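Buscar en el sitio... Buscar

Sobre mí y sobre la consulta

¡Hola! Soy Marisol Yazzie y llevo la consulta de masaje y respiración Kamard, en Navville, en la calle Dewan, justo encima de la mercería. Si has llegado hasta esta página supongo que quieres saber en manos de quién te vas a poner (me parece muy sensato, yo también lo miro todo antes de pedir cita con alguien), así que te cuento un poco de dónde salgo y cómo trabajo.

No vengo de una familia de sanadoras ni nada parecido. Mi madre cosía, mi padre repartía pan, y yo entré a trabajar en la oficina de una empresa de transportes de Bornlow, donde me pasé años con el teléfono entre la oreja y el hombro. Literalmente, porque los auriculares nos llegaron cuando yo ya me iba. Un invierno dejé de poder girar el cuello hacia la izquierda. Aparcaba de oído. El médico me miró, me mandó a fisioterapia y allí, tumbada boca abajo en una camilla, me entró una curiosidad enorme por lo que me estaban haciendo. Preguntaba tanto que la fisioterapeuta acabó prestándome sus apuntes de anatomía, con café derramado en el capítulo del trapecio.

De ahí pasé a un curso de fin de semana, luego a otro más largo, y al final me matriculé en la formación completa de masaje terapéutico, que hice por las tardes mientras seguía en la oficina. Estudiaba los nombres de los músculos en el autobús. Más adelante añadí la parte de respiración y relajación, que al principio me daba bastante pereza, lo reconozco, y que hoy ocupa casi la mitad de lo que hago.

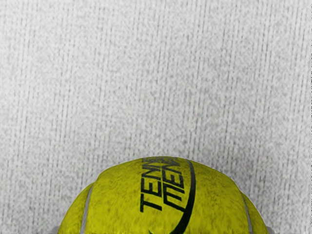 Lo que más me importa es que te lleves a casa algo que puedas hacer tú sin mí. Una hora de camilla al mes está muy bien, pero el resto del mes es larguísimo, y los hombros no esperan. Por eso casi todas las sesiones terminan con deberes, y los deberes son baratos: una toalla enrollada, una silla, la pared del pasillo, o una pelota de tenis amarillo verdosa como la de la foto, que es mi herramienta favorita para la planta del pie. La pones en el suelo, apoyas el pie descalzo y la vas rodando despacio desde el talón hasta los dedos, con la presión que a ti te resulte agradable. Si duele, aflojas. Tengo clientas que lo hacen mientras se lavan los dientes, y me escriben para contármelo, ¡me encanta!

Cómo son las sesiones

La primera visita dura 90 minutos. Me gusta dedicarle ese tiempo porque hablamos bastante: cómo duermes, en qué trabajas, si pasas el día de pie o sentada, qué operaciones has tenido, qué medicación tomas. No es cotilleo (bueno, a veces un poquito sí, si sale el tema de los nietos), es que sin eso trabajo a ciegas. Después viene el masaje, y al acabar te dejo un rato tumbada con la manta. Ese rato no te lo quito nunca, aunque vayamos con retraso.

Las siguientes sesiones son más cortas y las ajustamos según cómo estés ese día. Hay días de trabajar la espalda a fondo y días en que una llega tan cansada que lo mejor es pies, cabeza y poco más. Tú mandas. Si la música te molesta, la quito; si el aceite de lavanda te recuerda al armario de tu tía, tengo uno sin perfume. También puedes venir con la ropa puesta, hay varias técnicas que se hacen así y funcionan estupendamente para quien no se siente cómoda de otra manera.

Los precios están en su página, pero te adelanto lo que me pregunta todo el mundo: la primera visita cuesta 85, y el bono lo puedes compartir con quien quieras. Madres e hijas, compañeros de trabajo, un matrimonio que se turna según a quién le duela más... todo vale.

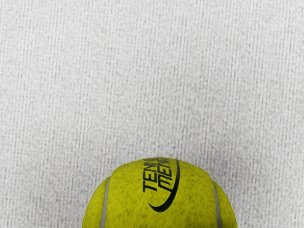

Y luego está el grupo de respiración, que empezó casi sin querer. Una clienta me pidió que le repitiera los ejercicios delante de su hermana, la hermana trajo a una vecina, y cuando me di cuenta estábamos moviendo los muebles. Nos juntamos por la tarde, en calcetines, y hacemos una hora de respiración tranquila con algo de movimiento suave. No hace falta ser flexible, ni saber meditar, ni tener ropa especial. Se puede hacer todo desde una silla, y hay quien se duerme en la relajación final y ronca, y no pasa absolutamente nada. En julio paramos, que hace demasiado calor en ese piso para respirar hondo con gusto, y volvemos cuando refresca.

Lo que no hago

Esto me parece casi más útil que lo anterior. No diagnostico, no receto, no te voy a decir que dejes un tratamiento y no trabajo sobre una lesión reciente sin que la haya visto antes un profesional sanitario. Si estás embarazada, si has tenido una trombosis o si estás en tratamiento oncológico, escríbeme antes de reservar y lo hablamos con calma, porque a veces necesito el visto bueno de tu médico y otras veces te mandaré a una compañera que sabe más que yo de ese tema. Prefiero perder una cita que hacer algo a medias.

Tampoco prometo milagros. He visto a gente salir caminando más suelta y he visto a gente que salió igual que entró, solo que más descansada. Los cuerpos tienen sus tiempos. A mi propio cuello le costó casi un año, con sus retrocesos, y todavía protesta cuando conduzco muchas horas o cuando se me olvida que ya no tengo veinticinco.

Un poco más de mí

Vivo en Navville desde que dejé la oficina, con un perro viejo que no pisa la consulta (lo digo por las alergias) y demasiadas macetas. Me gusta nadar temprano, cocinar legumbres y leer novelas gordas de las que tardas medio año en acabar. Todos los inviernos me apunto a algún curso para no oxidarme; el último fue de masaje para personas mayores, y salí de allí con las manos mucho más suaves y con un cuaderno lleno de flechas que solo entiendo yo.

El nombre de Kamard me lo preguntan mucho. Era como se llamaba el barco de mi abuelo, un cascarón azul que hacía agua por todas partes y en el que de pequeña me quedaba dormida siempre. Cuando tuve que rellenar el impreso del registro no se me ocurría nada, me acordé de aquellas siestas y ahí se quedó.

Si te animas a venir, estoy en la calle Dewan, número 141, planta 2. El timbre suena flojo, así que aprieta con ganas. Hay ascensor, pequeñito pero hay, y si vienes en coche lo más fácil es dejarlo junto al mercado y subir andando. Contesto yo misma a los mensajes, casi siempre por la noche, cuando ya he recogido las toallas. Y si solo quieres preguntar una cosa sin reservar nada, pregunta también, que para eso está el correo. La agenda nueva del grupo de respiración se abre el 6 de mayo y las plazas se van por orden de llegada, de modo que si te interesa escríbeme con tu nombre y dime si prefieres silla o esterilla.

Contacto | Precios | Aviso legal | © Kamard, Marisol Yazzie, Navville. Todos los derechos reservados | Volver arriba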